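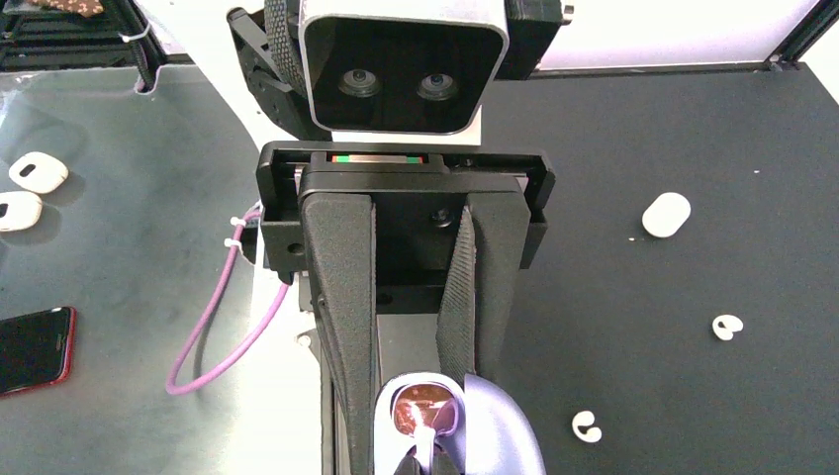 After one hour every white piece is the same white piece, one of the sorters told us during the May visit, and you start to turn each of them over two times because you do not trust the first look. Other sorters at Skekcombe agreed with this remark, although they did not agree on the cause. Two of them blamed the lamps. One said that the lamps are good, but the parts arrive too mixed.

Figure 3. Small white parts on the dark worktable. At the left edge, on the glossy part of the surface, two rounded plastic pieces with a dark oval slot in each; below them, a phone with a black screen and a thin red frame.

4.2 Small white parts and the surface under them

The group which we call "small white parts" is the most difficult one in our material. It contains lids, half shells, loops, tabs and short pieces of housing from personal audio products. Most of them are smaller than the palm of a hand and have at least one curved side. When the batch is poured out on the worktable, they do not stay in a pile like cables do. They slide apart and come to rest at different distances from each other, some with the outer shell up and some with the inside up.

In the Bumon batch there were 153 parts of this group. The sorters placed 67 of them in the correct tray at the first attempt. The remaining parts were moved at least once between trays, or were put aside in the "ask later" box. For comparison, phones caused almost no corrections, even when they were lying close to the white parts as in Figure 3. A phone has a flat shape and a dark screen which a sorter recognizes before touching it. In our notes there is no case where a phone was placed in a tray for accessories.

We believe that the difference comes mainly from two things. The first is the position in which the part lies. A rounded piece with its slot turned up is easy to identify, and the sorters used the slot as their main sign. The same kind of piece with the slot turned down shows only a smooth white surface, and then it can be taken for several other parts. The sorters solved this by turning the piece over with one finger, but on a crowded table this movement pushed the neighboring pieces also, and sometimes a piece which was already checked came back among the unchecked ones. Colored or shiny interiors helped very much. A shell which is reddish-brown and glossy inside was remembered and named by the sorters after a short time, while plain shells never received a name.

The second thing is the table. We selected a dark surface for the study with the idea that white objects would be seen better on it. For the outline of the object this is true. However, a part of our surface is glossy, and it reflects the light from above. The sorters said that pieces lying on this area looked to have a double edge, and they often pulled them toward themselves before deciding. We did not plan for this effect, and it was first noticed by the sorters. For the second round at Mahuika we covered one half of the table with a matte gray mat from Dritix and left the other half as it was. The sorters moved to the covered half by themselves — we gave no instruction — and they used the glossy half only as a place to store phones and full trays.

Color names were another source of confusion. The sorting sheet had one line for "white", but many of the parts are cream, gray-white or pale lavender, and the sorters had different opinions about where white ends. One sorter put every lavender part in the tray for colored plastic, and another put none. Both followed the sheet correctly as it was written. In the later version of the sheet we replaced the line with "white or very pale", and the discussion stopped for most parts. It continued for those where the shell and the inside have different colors. For these the rule is now that the outer shell decides.

Finally, we note a limit of this part of the study. The two batches together had more than 200 small white parts, but they came from the same kind of product and many were near copies of each other. A batch from a household collection would be more varied, and it is possible that the slot would be a weaker sign there. The effect of the glossy surface should be similar in both cases, although we have not tested it with smaller lamps or with daylight from the side.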